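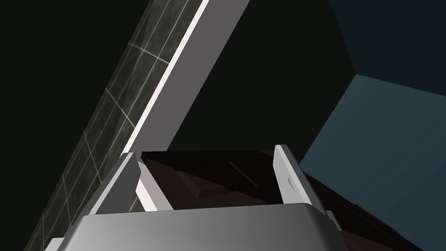

Two parallel gripper fingers, squared off at the tip.

Baseball and softball gear: workshop and laundry tips for the season
Posted 29 July 2022 by Embla Halvorsen

Most of what wrecks a glove or a pair of game pants happens at home, between games. These are the things we do at Lallside, where I look after the gear for two age groups and do the small repairs in my own garage.

Wet gloves
Wipe the mud off with a damp rag while it is still soft. Stuff the palm with plain paper towels and put a ball in the pocket. Leave the glove in a room with moving air, away from the heater and out of the sun. Change the paper after an hour or so, then leave it overnight. Do not use a hair dryer. Leather that dries fast goes stiff, and the laces go first.

Once it is dry, rub in a small amount of conditioner. A dab the size of a pea does the palm, and another does the back. Too much makes the glove heavy, and you cannot get it back out.

Replacing a lace
Buy rawhide lace a foot longer than you think you need. Cut the end to a long point and wrap the point with a little tape so it does not fray. Take out only the piece you are replacing and photograph the old path first, front and back. Pull each pass snug with flat-nose pliers, but pad the jaws with a scrap of cloth or they will bite through the lace. Tie off with a square knot and leave an inch of tail.

If the holes have torn, stop there and take it to a repair shop. Mine went to Luscombe in February and came back in 15 days.

Red clay on white pants
Let the clay dry completely. Take the pants outside, turn them inside out and beat them against a fence, then turn them right side out and go over the knees with a stiff brush. Rinse from the inside with cold water until it runs clear.

Soak in a bucket of warm water with a scoop of oxygen cleaner, overnight if you can. Wash on warm with nothing else in the load. Skip chlorine bleach, which can yellow polyester and eat the piping. Check the knees before the pants go in the dryer. If there is still orange in them, soak again.

Grass stains need a different approach. Work dish soap in with an old toothbrush, wait 15 minutes, rinse, and wash as usual.

Caps
Hand wash in the sink with cool water and a little dish soap. Scrub the sweatband with a nail brush. Set the cap over an upside-down bowl to dry. Older caps with cardboard in the brim should only be spot cleaned.

Bat grips
Peel the old wrap from the top down. Clean the glue off with rubbing alcohol and let the handle dry. Start the new wrap at the knob and overlap slightly, keeping the same tension all the way up. Finish with the tape strip that comes in the package. Anas Lamrani, who coaches our younger group, starts his with one extra turn over the knob for small hands. I have copied him on the short bats and it holds up well.

Cleats
Knock them together outdoors, then dig out the rest with an old flathead screwdriver. Pull the insoles and dry them separately. Check metal spikes for looseness while you are at it.

Helmets
Warm water and mild soap only. Solvents, and some sticker removers, can weaken the shell. Take out any pads that are made to come out and let them air dry. A cracked helmet goes in the trash with the straps cut, so it does not end up back in somebody's bag.

Storing balls
Keep them indoors in a dry bin with a lid. Garage floors are damp, and leather balls soak it up. I sort mine into game, practice and cage. Anything with a lifted seam goes to the cage.

Next page: patching a batting net with twine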